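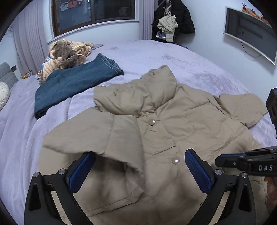 床上摊着的就是这件米色的,旁边深蓝牛仔裤也是这次要收的

标题:短款绗缝羽绒服到底叠还是挂,换季收纳求意见
版块:衣物收纳与洗护

楼主 半亩棉花
先说情况。卧室衣柜是Gritex的两门柜,挂杆净长不到900毫米,一半被大衣占了。这件米色立领的是前年买的,横条绗缝,前面两颗珍珠样的圆扣。平时就穿它上下班,过几天要出门住一阵,那边暖和,穿不上,想先收起来。

我现在的叠法是正面朝上摊平,两只袖子往里折,再从下摆往上卷。问题是领子立着,又高又硬,卷到最后总有一坨鼓出来,塞抽屉关不上。
想问三件事:
1. 领子怎么处理,压平还是留在外面
2. 扣子要不要扣上再叠
3. 真空袋能不能用,我婆婆说能,我妈说不能
牛仔裤好办,对折再对折就完了,不用管。

2楼 晒被子看天
扣子扣上。不扣的话前襟会错位,叠出来一边高一边低。
真空袋我不建议,抽扁了绒会断,拿出来要拍很久。

3楼 老柜门
不同意2楼。我用真空袋用了六个冬天,家里四件羽绒服,每年八月提前拿出来挂着,到冷的时候都蓬起来了。关键是别抽到底,抽到原来一半厚就停。抽成饼干那样当然不行。

4楼 晒被子看天
回3楼:你那四件是什么绒?我那件是鹅绒,抽过一次之后肩膀那块一直是瘪的,干洗店也没弄回来。

5楼 老柜门
两件鸭绒两件没注意,吊牌早扔了。肩膀瘪也可能是背包压的,不一定怪袋子。

6楼 晒被子看天
我不背双肩包。

7楼 苏打水不加冰
楼主先看一下洗标,里面填的是绒还是棉。横条绗缝的不一定是羽绒,很多是聚酯棉。棉的更怕压,压久了会结块,结了就拍不开。绒的反而还能恢复一些。

8楼 半亩棉花(楼主)
刚去翻了,洗标写的填充物是聚酯纤维。我一直当羽绒服穿的,标题改不了了,大家将就看。
那真空袋是不是就不用考虑了?

9楼 苏打水不加冰
对,聚酯棉就别抽了。普通无纺布袋装着,上面不要压东西。

10楼 老柜门
棉服我没抽过,这个听7楼的。

11楼 三号晾衣杆
说一下我的叠法,立领的衣服我都这么弄:
先把衣服背面朝上铺在床上,用手从领口往下摆方向把气赶出去,一道一道赶,别用膝盖压。
袖子往背后平着折,两只袖口在中间稍微叠一点就行,不要交叉太多,交叉多了中间厚。
领子不折,整个立领往背面倒下去,跟后背贴着。
从下摆往上折三分之一,再折一次,到领子下面停。
最后是个长方块,竖着放进抽屉,领子那头朝下。
我家抽屉内高不算高,这样能关上。

12楼 一锅白粥
卷和折有区别吗?我看楼主是卷的。

13楼 三号晾衣杆
卷适合薄的,T恤、卫衣都行。棉服卷起来是圆的,两个圆的放一起中间全是空,占地方。出门塞箱子里当填缝的可以卷。

14楼 北屋朝南
我反对叠。棉服能挂就挂,叠出来的折痕正好横在胸口,第二年拿出来像被人坐过。楼主不是挂杆不够吗,买一根伸缩杆装在柜子下层,短款的衣服长度本来就不大,下层挂得下。我装的是Rotich那种免打孔的,最长能拉到1,638毫米,装一个冬天了没掉过。

15楼 晒被子看天
免打孔的挂厚衣服你放心?我家那根半夜掉过,整排衣服砸地上。

16楼 北屋朝南
看柜板。柜板是光面的容易滑,两头要垫东西。我挂了五件,没事。

17楼 半亩棉花(楼主)
下层放的是被子和换洗床品,挪不出来。床上现在铺的这条灰紫色绒毯回头也得进柜子,所以挂是真没地方。

18楼 一锅白粥
绒毯别跟棉服放一个袋,掉毛。我去年放一起,衣服上沾的全是毛絮,粘毛滚筒用掉半卷。

19楼 云片糕
顺便歪个楼,那只棕色毛绒玩具是什么,躺在那堆条纹衣服上面那个

20楼 半亩棉花(楼主)
孩子的,从小抱着睡。收拾东西它总在旁边,不收。
那堆条纹的是居家穿的,绒的,也还没叠。

21楼 云片糕
条纹那堆可以最后叠,天天要穿。

22楼 楼下小卖部
说说收之前的事。棉服收进去之前先擦领口和袖口,这两个地方有油,放半年会发黄,浅色尤其明显。中性洗涤剂兑温水,毛巾拧干了擦,再用清水毛巾擦一遍,阴凉处晾透。楼主这件米色,别省这一步。
整件洗的话我一般滚筒,60分钟那档,转速调低,水温看洗标。

23楼 苏打水不加冰
整件水洗可以,但60分钟有点久吧,聚酯棉洗太久容易跑棉。我用快洗,洗两遍。

24楼 楼下小卖部
绗缝线密的不太会跑,我那件横条间距很窄,洗过好几回。线稀的另说。

25楼 苏打水不加冰
楼主那件条子挺鼓的,我还是建议短时间。各人机器也不一样。

26楼 半亩棉花(楼主)
洗衣机是房东留的,没有那么多档,就标准和快速两个。那我用快速。
扣子怕不怕刮?像珍珠的那种,表面一层好像会掉。

27楼 三号晾衣杆
扣上,翻面,套洗衣袋。这种扣子表面多半是涂层,跟滚筒磕几次就花了。手边有碎布的话把扣子包一下,橡皮筋扎住。

28楼 一锅白粥
包扣子这个我试过,橡皮筋洗到一半就没了,后来在滤网里找到的。用棉线扎。

29楼 海带结
收纳袋推荐哪个牌子,楼上都没说。

30楼 老柜门
我用的Kistoseck,布面带透明窗的,中号。拉链一般,布还行。
真空的另有一种,这帖用不上。

31楼 海带结
Kistoseck中号我也有,拉链第二年就卡了。后来在Bidthorpe那个店里买的方盒,硬的,能叠放。就是占地方,空着的时候也那么大。

32楼 北屋朝南
硬盒好处是上面能放东西,棉服不会被压。楼主抽屉要是不够深,可以用硬盒放柜顶。

33楼 半亩棉花(楼主)
柜顶有,量了一下,离天花板818毫米,应该能放两层盒子。不过拿的时候要踩凳子。

34楼 北屋朝南
换季的东西一年就拿两回,踩就踩吧。

35楼 晒被子看天
柜顶落灰,盒子要有盖。还有南方柜顶靠外墙的话会潮,放干燥剂,别直接贴着衣服。

36楼 云片糕
樟脑丸别放,浅色衣服会染黄点,味道也散不掉。我用雪松木条,不过一年之后基本没味了,要拿砂纸磨一下。

37楼 楼下小卖部
化纤的虫不怎么咬,樟脑和木条都可以不放。羊毛的才要紧。

38楼 云片糕
同一个柜子里总有羊毛的吧,我说的是整个柜子。

39楼 半亩棉花(楼主)
2021年12月14日更新。昨晚按22楼的擦了领口袖口,晾了一夜,今天摸着是干的。整件没洗,等天好一点再说。
叠法用的11楼的,背面朝上那个。领子往后倒确实平了很多,抽屉还差一指宽关不上,把隔壁的围巾挪走以后关上了。
扣子是扣着叠的。

40楼 三号晾衣杆
差一指宽的话,下摆那头再赶一次气试试。叠完放十来分钟它自己会鼓回来一点,要趁刚叠好就放进去。

41楼 北屋朝南
出门回来记得拿出来挂两天,折痕还是会有的。

42楼 晒被子看天
挂烫机离远点喷一下折痕就没了,别贴上去。

43楼 北屋朝南
聚酯棉喷近了会塌,我塌过一块。

44楼 半亩棉花(楼主)
家里没有挂烫机,到时候洗澡的时候挂浴室里。牛仔裤和条纹那几件今天也叠完了,床上就剩毯子。硬盒先不买,等回来看抽屉够不够用。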